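Enero の Flideck を買ってから、シミュレーションRPGばかり遊んでいます。もともとマウス派で、パッドで戦略ゲームなんて指がもつれるだけだと思っていたのに、いまはマウスのほうが机の隅に追いやられている始末。ひとことで言うと「カーソルを動かすことが楽しくなるコントローラー」です。

以下、長いです。好きなものの話なので長くなりました。

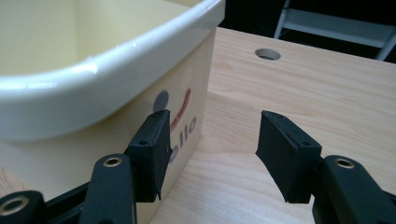
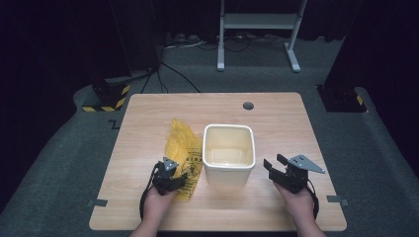
## どういう製品か

Flideck は、左手側にスティックと十字キー、右手側にボタンとダイヤルがついたPC用のコントローラーです。見た目はわりと普通のパッドで、左右対称のグリップ、背面に4つのボタン。違うのは右手の親指の下にある平たいダイヤルで、これがカチカチと回ります。押し込みもできます。

このダイヤルが主役です。ユニットの切り替え、メニューの上下、マップの拡大縮小、戦闘ログのスクロール。ふつうのパッドだと肩ボタンを連打したり、長押しして行きすぎたりする操作が、ぜんぶ「回す」で済む。しかも刻みの硬さが絶妙で、ゆっくり回せば一つずつ、勢いよく弾けばざーっと流れて、指を置けばすっと止まります。この「弾いて、止める」が気持ちよくて、用もないのにユニット一覧を往復してしまうんですよね……。

アクションゲーム用の高級パッドは毎年たくさん出ますが、じっくり考えるゲームのために作られたものは本当に少ないです。トリガーの深さがどう、スティックの遊びがどうという話はもちろん大事だけれど、わたしたちが一晩に何千回もやっているのは、リストを下までたどって、行きすぎて、戻ることなので。そこに手を入れてくれた時点で、もう半分くらい好きになっていました。

## Wistimau で試した

試すのに使ったのは、おもに Hajdu の『Wistimau』です。ヘックスのマップで部隊を動かす昔ながらのターン制で、仲間になるキャラクターが66人。全員に固有の装備枠とセリフがあって、拠点での持ち物整理だけで夜が終わるタイプのゲームです(褒めています)。クリアまで遊んで、プレイ時間は200時間になりました。その後半をまるごと Flideck でやったことになります。

前半はマウスでした。マウスでも不満はなかったんです。ただ、ソファに移って大きい画面でやりたくなって、家にあった古いパッドをつないだら、66人の一覧が地獄でした。弓兵を一人探すのに、十字キーの下を延々と押す。並べ替えを変えると選択が先頭に戻る。また押す。三晩で親指のつけ根が痛くなり、それで Flideck に手を出したという流れです。

つないだ最初の夜に、第三部の渡河戦をやり直しました。橋が落ちるまでに全員を対岸へ渡す、あのやたら忙しいマップです。ダイヤルに「未行動ユニットを順に選択」を割り当てたら、これがもう、別のゲームのように流れる! 回す、決める、回す、決める。自軍が手の中で並んで順番待ちをしているような感覚で、いままで行動させ忘れてばかりだった補給隊まで、ちゃんと毎ターン動かせるようになりました。

それに、マップの拡大縮小との相性がいいです。ダイヤルを押し込みながら回すと拡大になるように設定したところ、全体を眺めてから敵の弓の射程を確認して、また引く、という動きが片手の親指だけで終わります。Wistimau は高低差がわかりにくいマップが多いので、こまめに寄って確認できるのは単純に強い。崖の上から撃たれて僧侶を失うことが、目に見えて減りました。

長いキャンペーンの記録画面も、ダイヤルで見ると楽しいです。わたしの本編の総ターン数は517。終章のあとに全ターンの年表が見られるのですが、それを指先で弾いてさかのぼっていくと、あの城に何ターン立てこもっていたのか、どこで誰が抜けたのかが流れていって、ちょっと泣きそうになりました。マウスホイールでも同じものは見られるはずなんですけど、ソファに寝転がって片手で回すのがいいんです。

あと、音楽の話も少しだけさせてください。作曲は Catalina Retamal で、行軍の曲がとにかく名曲。ターンを終えるたびに弦が一段ずつ厚くなるつくりで、刻みの音とテンポが合う瞬間があります。もちろん偶然でしょうが、合うとうれしくて、わざとそのテンポで回したりしていました。サントラも買いました。

## ボタンと握り心地

背面の4つのボタンは、薄い板状のものが左右に二つずつ。押すのに少しだけ力がいるので、握り込んだだけで誤爆することはほぼありません。わたしの割り当てはこうです。

- 左上:ターン終了(確認つき)
- 左下:敵の移動範囲の表示
- 右上:高速化
- 右下:クイックセーブ

敵の移動範囲を背面に置くのは本当におすすめです。押しているあいだだけ赤いマスが出るようにしておくと、息をするように危険範囲を見る癖がつきます。難易度が一段下がったくらいに感じました。

グリップの表面はさらっとしていて、長時間でもべたつきません。重さは持った瞬間「お、軽いな」と思う程度。高級感を期待する人には物足りないかもしれませんが、何時間も膝の上に置いておくものなので、わたしはこっちのほうがうれしいです。手が小さめでもダイヤルの奥まで親指が届きます。逆に、大きな手の友人に貸したら、背面の下側のボタンが薬指のつけ根に当たって気になると言っていました。ここは店頭で握れるなら握ってみてほしいところです。

十字キーはやや硬め。斜めが入りにくい、はっきりした作りで、ヘックスのマップだと斜め移動のたびに少しだけ意識します。四角いマスのゲームならむしろ歓迎で、一マスずれて待機させてしまうあの悲劇がなくなります。格闘ゲームには向かないと思います。やってみましたが、波動が出ませんでした(腕の問題もあります)。

## 設定ソフト

付属の設定ソフトは、機能はすばらしくて、見た目は地味です。ゲームごとにプロファイルを作って、起動したら自動で切り替わる。ダイヤルの一刻みを「下キー一回」にするか「ホイール一段」にするか、速く回したときの加速をどのくらい効かせるか、かなり細かくいじれます。

この加速だけは、最初に必ず触ってください。初期設定だと勢いがつきすぎて、短いメニューでは端まで飛んでいってしまいます。わたしも初日は、回復薬を選ぼうとして何度も「撤退」の上に着地していました。加速を弱めにして、長い一覧があるゲームだけ別のプロファイルで強める、という使い分けに落ち着いてからは快適そのものです。

日本語表示はあるものの、訳がところどころ怪しいです。「刻み感度」が二か所にあり、片方は振動の強さのことでした。英語表示に切り替えれば迷いません。プロファイルはファイルとして書き出せるので、同じゲームを遊んでいる人と交換できます。Wistimau の掲示板にも何種類か上がっていて、拠点の画面だけ割り当てを変えるという凝ったものをもらってきて使っています。作った人、ありがとう。

## ほかのゲームでは

都市建設ものは大当たりでした。ダイヤルで建物の種類を送って、押し込みで回転。道路を引くのはさすがにマウスが速いけれど、できた街をぼんやり眺めて、たまに公園を足すくらいの遊び方なら、もうこれしか使いたくないです。

カードゲームも良し。手札を弾いて送る感触が、物理のカードをめくっているのに近くて、無駄に手札を端から端まで見せびらかしたくなります。対戦相手には迷惑な話ですね。

テキスト中心のアドベンチャーでは、バックログの読み返しに使えます。うっかり飛ばしたセリフまで、するっと戻れる。これは予想していなかった使い道で、積んでいたゲームが二本片づきました。

いっぽう、視点をぐりぐり動かす3Dアクションでは、ダイヤルのぶんだけ右スティックの位置が内側に寄っているのが気になります。遊べないことはないです。ただ、とっさに視点を回したいときに親指が一瞬迷う。アクションもこれ一台でと考えている人は、手持ちのパッドを残しておくのがよいと思います。

## 気になったところ

べた褒めなので、不満もまとめておきます。

**刻みの音。** 深夜だとそこそこ聞こえます。わたしは好きな音なのですが、隣で寝ている家族がいる人は注意。ソフトで変えられるのは振動だけで、刻みの音そのものは消せません。

**ケーブルが短い。** 無線でも使えるとはいえ、充電しながらソファで遊ぶには足りませんでした。手持ちの延長ケーブルで対応しています。

**復帰の遅さ。** 無線で放置すると眠ってしまい、起こしてから反応するまでに少し間があります。ターン制で長考する人ほど、これに当たります。つまりこの製品をいちばん買いそうな人たちです。スリープまでの時間は設定で延ばせるので、延ばしましょう。

**色が一色しかない。** 濃い緑は出ないんでしょうか。出たらもう一台買います。

## だれに向いているか

ターン制が好きで、机から離れて遊びたい人。仲間の多いゲームで、一覧をたどるのに疲れている人。持ち物整理が嫌いではないけれど、指が痛い人。このあたりに当てはまるなら、かなり幸せになれると思います。マウスで何も困っていない人まで乗り換える必要はないですが、機会があればダイヤルだけでも一度弾いてみてほしいです。あれは触ってみないと伝わりません。

Wistimau は十二月に追加シナリオが出る予定で、仲間もまた増えるそうです。わたしは二周目を最高難度で始めて、いま渡河戦の手前にいます。今度は補給隊を先に渡すつもりです。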